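On Wed 9 March we went to the Nurent open day at Murkside. Azra Mladenović showed us how the kitchen cell is set up in simulation, with a white arm working at a fridge.
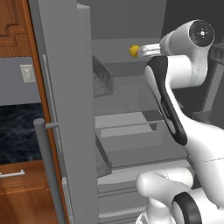
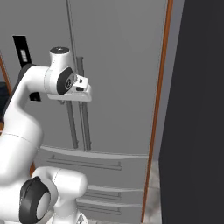 She starts each morning by checking the arm's base position against the fridge model, then runs 100 trials with the gripper opening set at 78 mm. If the fingers clip a handle, Boris Kelmendi goes back to the joint limits first. We had 17 minutes there before moving on to the Clirkent stand.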